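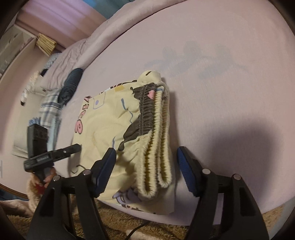 パジャマパンツ

2018年9月17日　Gerrit Khumalo

パジャマパンツというのは、寝るときや家でだらだらするときにはく、ゆったりした長ズボンのことです。英語ではパジャマパンツのほかにラウンジパンツ、スリープパンツなどとも呼ばれていて、店によって札に書いてある名前が違うものだから、私は昔、全部べつの服だと思っていました。並べて触ってみても、違いはほとんどわかりません。強いて言えば、ラウンジパンツのほうは「このまま玄関まで出てもいいですよ」という顔をしていて、ポケットがついていることが多いかな、というくらいです(例外は山ほどあります)。

この項目では、上下そろいのパジャマの下だけではなく、単品で売っているものもまとめて扱います。私が持っているのもほとんどが単品で、上は古いTシャツです。同じ人、多いんじゃないでしょうか。

名前のこと

「パジャマ」のもとになった言葉は、脚の衣服という意味あいの言葉だとよく説明されます。インドあたりでゆったりしたズボンを指していたものが英語に入って、そのうち上着もつけた寝間着ひとそろいの名前になった、という流れですね。そう考えると、ズボンだけはいて「パジャマを着ています」と言うのは、むしろ本家に近いわけです。私はこの話がとても好きで、上がTシャツなのを注意されるたびに持ち出しています。

日本語だと「パジャマのズボン」「寝間着の下」「部屋着の下」、うちでは単に「下」。「下どこ?」で通じてしまいます。

布地

いちばんよく見かけるのは綿の平織りと綿ニットです。平織りはさらっとしていて、たたんだときに角が出ます。ニットは伸びるし肌ざわりもやわらかいけれど、たたむと輪郭がだらっとして、引き出しの中でいつのまにか幅が広がっている。冬物には起毛させたフランネルや、化繊のフリースがあります。フリースは軽くて乾くのも早いかわりに、乾燥した日にはぱちぱちいうし、毛布とくっついて離れなくなる夜があります。

サテンのパジャマパンツは憧れて一度だけ買いました。Nemvilleの駅ビルにあったVulisという店のもので、はき心地はすばらしかったです。ただ、たたんで積むと必ず滑る! 積んだ山の上半分が横へ流れて、棚の奥に落ちます。あれは吊るすものだったんですね。

ウエスト

構造の話をすると、パジャマパンツの心臓部はなんといってもウエストです。前開きのファスナーもホックもなく、ゴムか、ひもか、その両方で留めます。

ゴムの入れ方は大きく分けて二通りあります。ひとつは布を折り返して筒を作り、その中にゴムを通すやり方。もうひとつは、伸ばしたゴムを布に直接縫いつけてしまうやり方で、縫い目が何本か並んで走り、そのあいだに細かいギャザーがびっしり寄ります。筒に通すほうは、ゴムが伸びたら入れ替えられるのがうれしいところ。縫いつけたほうは中でゴムがねじれないのがありがたいのですが、伸びてしまうと直すのがひと仕事です。ほどいているうちに布のほうを切ってしまったことがあって、それ以来、縫いつけ式のゴムがだめになったものは雑巾にまわしています。

ひもについては、本当に締められるひもと、飾りの小さなリボンとがあります。見た目だけでは区別がつかないので、買うときはウエストの内側をのぞいてみてください。穴が開いていて、ひもが中へ入っていれば本物です。飾りのほうは真ん中に縫いつけてあるだけで、引っぱっても何も起きません。とはいえ飾りにも立派な役目があって、暗い部屋で前と後ろを見分けるのに使えます。リボンのあるほうが前。私はこれでずいぶん助かっています。

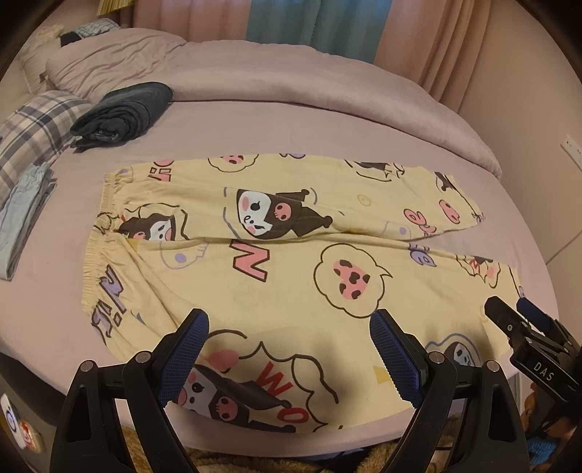

Ndlovuに言わせると、結ぶタイプのひもは必ず蝶結びにしてから洗濯機に入れること、でないと片方が筒の奥へもぐりこんで、安全ピンで引っぱり出すはめになる、とのことでした。しかもピンを使っている途中で中で開いてしまうのが最悪で、それくらいならヘアピンにひもを挟んで通したほうがまだいい、とも言っていました。

ヘアピンの件は私も試しました。ちゃんと通ります。ただしひもの先がほつれていると挟んでも抜けてしまうので、先に糸で巻いておくか、ひと結びしておくのがおすすめです。

柄

柄の世界は広いです。昔ながらの縦じま、格子、水玉、無地。そして、キャラクターもの! 外ではく服ならちょっとためらうような大きな絵でも、寝間着なら遠慮がいりません。大人用の売り場にも、顔がどーんと並んだもの、吹き出しつきのもの、文字が散らばったもの、どくろとハートが同居しているようなものが平気でかかっています。私はこの遠慮のなさがパジャマパンツのいちばんの魅力だと思っているくらいです。淡い黄色の地に黒やピンクの絵、なんていう組み合わせは、起き抜けに見ると妙に元気が出ます。

大きな絵柄の場合、縫い目のところで絵が切れるのはごく普通のことです。布に先に柄を刷ってから裁つので、顔の半分が脇に行ってしまったり、文字が途中で終わっていたりします。高いものは脇で柄を合わせてあることもありますが、寝るときにそこまで見る人はいないでしょうね。私がKendbyの市場で979円で買ったものは、犬の胴体だけが延々と並んでいて、頭がひとつもありませんでした。今でもはいています。

もうひとつ、キャラクターもので気にしたいのがプリントの種類です。染料が布にしみこんでいるタイプは、裏返してもうっすら絵が見えて、手ざわりは布のまま。顔料を上にのせたタイプは、その部分だけ少し張りがあります。後者は熱いアイロンを直接当てると傷むので、裏返すか当て布をします。私はそもそもパジャマにアイロンをかけませんけれど、かける家もあるそうなので書いておきます。

洗いかた

基本は裏返して、ネットに入れて、ほかの濃い色のものとは別に洗う。淡い色の綿は、新しいジーンズと一緒にするとすぐに青っぽくなります。脱水は短めにしておくと、干すときに脚のしわを手で伸ばすのが楽です。

干しかたは、私は断然ウエストを上にして筒状に広げる派です。輪になるように洗濯ばさみを何か所かに振り分けて留めると、中を風が抜けてよく乾きます。ギャザーのところは布が重なっているので最後まで湿っていて、乾いたと思って取りこんだらウエストだけひやっとした、というのは6月の定番です。取りこむときはまずウエストをつまんでみる、これだけは習慣にしています。

たたみかた

さて、私が本当に書きたかったのはここです。

床でも机でもいいのですが、脚の長さがあるので、いちばんやりやすいのはやっぱりベッドの上だと思います。掛け布団を足元でも頭のほうでも、とにかく一方へ寄せてしまって、シーツの面を広く空けます。シーツが多少しわになっていても構いません。腰の高さに近いところで作業できると、枚数が多い日でも背中が痛くならないんです。

まず平らに置いて、ウエストをどちらかの手の側に、脚を反対側にそろえます。前身頃が上。ここで一度、手のひらでウエストから裾へ向かってなでて、斜めに入ったしわを追い出しておきます。ゴムが縮んでいるせいで、どうしてもウエストから脚のほうへしわが放射状に出るんですよね。完全には消えないので、ほどほどで次へ行きます。

次に縦半分。片方の脚をもう片方の脚に重ねます。すると股の部分が三角に飛び出すので、それを内側へ折りこんで、辺をまっすぐにします。ここを省くと、あとでたたんだ山から布がぽこっと出てきて、何度押さえても戻ります。

それから裾を持って、ウエストのほうへ折っていきます。浅い引き出しなら2回、立てて入れるなら3回折るのがうちのやりかたです。最後はウエストを外側に出すか内側に入れるかで意見が分かれるところですが、私は外に出しておく派。ギャザーが見えていれば、引き出しを開けた瞬間にどれがパジャマかわかるからです。反対派の言い分は、ゴムの部分がかさばって形が崩れるというもので、うーん、それもまあ本当です。ウエストはどうしてもひだになって波打つし、上にもう一枚のせると傾きます。
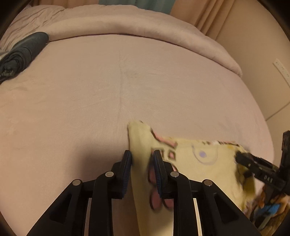
シーツの面を空けたベッド。掛け布団は奥に丸めて寄せてある。

丸める方法もあります。縦半分にしたあと、ウエスト側からくるくる巻いて、裾の口に押しこんで留める。旅行かばんの隙間に詰めるときは断然こちらです。ただ、巻いたままひと月も置いておくと、広げたときに細かい横じわがびっしりついています。家では私はやりません。

しまう場所

引き出し、棚、かご、枕の下。枕の下というのは冗談ではなくて、昔の家では寝間着をたたんで枕の下や枕元の袋に入れておくことがありました。毎晩着るものですから、いちばん近いところに置くのは理にかなっています。私も洗濯の日以外はそうしています(いや、たたまずに椅子の背にかけている日もあります)。

季節の入れ替えのときは、綿の薄いものを奥へ、フランネルを手前へ。このときにゴムを全部引っぱってみて、びろーんと戻らなくなっているものを抜いておくと、寒い夜中に廊下でずり落ちる事故が防げます。

寿命

毎日はいて、洗って、という使い方だと、最初にだめになるのはたいていゴムか、お尻の後ろの布です。膝が抜けるのは床に座る人。裾がすり切れるのは丈が長すぎる人で、私はこれです。裾は折り上げてまつってしまえばまだ使えます。私の持っている中でいちばん古い格子柄は今年で11年目になり、裾を上げすぎてすっかり七分丈になりました。夏用として現役です。

関連する項目

寝間着、部屋着、ステテコ、ゴム通し、洗濯ネット。ゴム通しの項目はまだ書きかけなので、ヘアピンの話はあちらにも足しておくつもりです。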